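Recording Demonstrations by Hand – Frequently Asked Questions

This page is for people who have signed up to record kitchen tasks for the Brallham project. Questions about pay and scheduling are on the booking page.

Do I need to know anything about robots?

No. You do the task yourself with a gripper in each hand, and the recording is used later to train the arms. Most people are comfortable with the grippers by their second visit.

How is this different from remote control?

With remote control you sit at a station and move the arms from a distance. We still do that for tasks the handheld grippers can't reach, such as anything deep inside a cabinet. Mohcine Abou Zeid runs those sessions, and they are booked separately.

How long is a session?

Three hours, with breaks when you want them. Morning sessions start at 9. A single demonstration of the breakfast task should take no more than 5 minutes.

What does the breakfast task look like?

The food and utensils are laid out before you start. You work through the steps on the card with both grippers, keeping your fingers on the handles and off the food. Go at a normal pace – slow, careful movements are harder to use than you might expect. 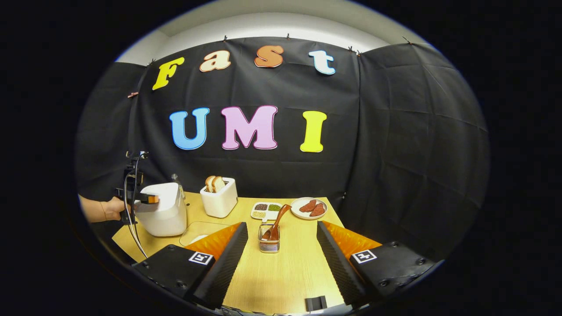

The breakfast table, with bread in the toaster and the spatula in its wire basket.

Can I use my bare hands if something falls?

Stop the recording first. Pick the item up, put it back in its starting place and begin a new take. Please don't edit around a drop.

Do the square markers on the fingers matter?

Yes. They are used to work out how far the gripper is open. Keep them clean, and tell Lindalva Cordeiro if one starts to peel.

What happens to bad takes?

Mark them as bad on the sheet and leave them on the card. Desta Abdella goes through them before anything is deleted.

How many demonstrations do you need?

The target for this round is 3000 across all tasks. One person can record up to 13 good takes in a session.

Can I bring my own food or utensils?

Please don't. New items have to be approved by Gervásio Dantas before they go on the table.

When does the round close?

At the end of April. Sessions already booked will go ahead as planned.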